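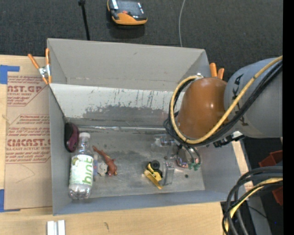 Metal Recycling in Pamham: A Conversation With the Program Manager

May 12, 2025

The Pamham scrap metal program accepted 889 loads from households in its first year. Its manager, who joined the city from the recycling firm Nedelcu, met with us at the Sisemside depot to discuss what residents should know.

"Most people bring us far too little," the manager said. "They keep old pans and shelving in the garage for years -- then it goes out with the trash."

We use cookies to improve your experience. By continuing to browse this site, you accept our cookie policy.

Steel made up roughly 71 percent of the material received. Paint and rust are acceptable. Sealed cans and gas cylinders are refused at the gate. "We had 2 cylinders arrive in February, both under garden fencing," the manager said. "Staff had to close the lane."

Opening hours will be extended to six days a week this summer. Asked whether a fee is planned, the manager said the current budget does not call for one. Residents of apartment buildings may request a collection through the city office.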